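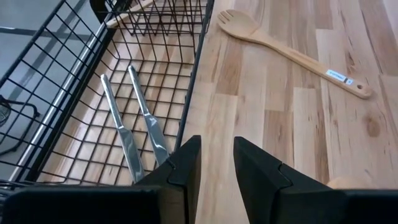 Keith Inskip wrote back in June that a paper form nobody can find is still a paper form, and we should fix the form before we buy any more software. Fair. Start there. Read his note out, then pause.

Opening (keep it short)
Thank the Wainwright folks for the room. Phones off. Slides go out by email tonight, don't let people copy them down.

What the county did
Permit office. Sheds, decks, fences, small stuff. 2328 applications last year. Typical wait was 39 days from drop-off to stamp. Everyone blamed staffing. We did too, for a while.

Then we walked one deck permit through the building, desk to desk, with a clipboard. Most of the 39 days it sat in a tray. Say that slowly. Sat in a tray.

Where it got stuck
Zoning check first, then back to the front counter, then records, then back to the front counter again. Every return trip meant a new cover sheet. The Nirkero branch used a different cover sheet from the Rudier branch. Same county! Pause for groans.

Missing parcel numbers were the big one. Clerk mails a letter, applicant calls, leaves a message, clerk calls back at 10 am when the person is at work. Goes on for a week or more.

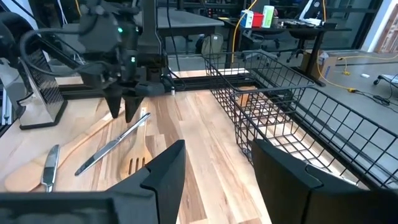

So the first change was dull. Parcel number gets looked up at the counter while the person is standing there. Clerk does it, not the applicant. Took one afternoon of training and a second monitor.

Second change, one cover sheet for all branches. This took four months. Ask me at the break why. (Do NOT get into the font argument on stage.)

Third, zoning and records look at the same file at teh same time. Scanned, shared folder, no carts going up and down.

Money slide
We spent almost $3000 on monitors and a scanner. No consultants. The Lavar quote for a full new system is still in a drawer, may need it someday, be polite about Lavar, they might be in the room.

Ask for hands: who here has a tray? Wait for it. 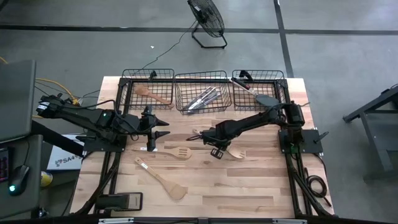
What didn't go well. Fences. We tried same-day fence permits and the counter line went out the door, had to pull it back to mornings only. Own this one. Also forgot to tell the assessor, who found out from a resident. Apologize again if she's there.

Staff side
Clerks picked the order of the fixes. Wasn't my order. I wanted the scanner first, they wanted the phone script gone first, they were right. Mention that the counter crew wrote thier own checklist and it is shorter than mine.

If short on time skip to questions. Likely ones:
Union? Talked to them before we moved any desks.
Can a small town do this? Yes, start with the clipboard walk.
Big commercial permits? Different animal, not in this talk.

Handout is the one-page cover sheet, stack by the door. Bring extra staples.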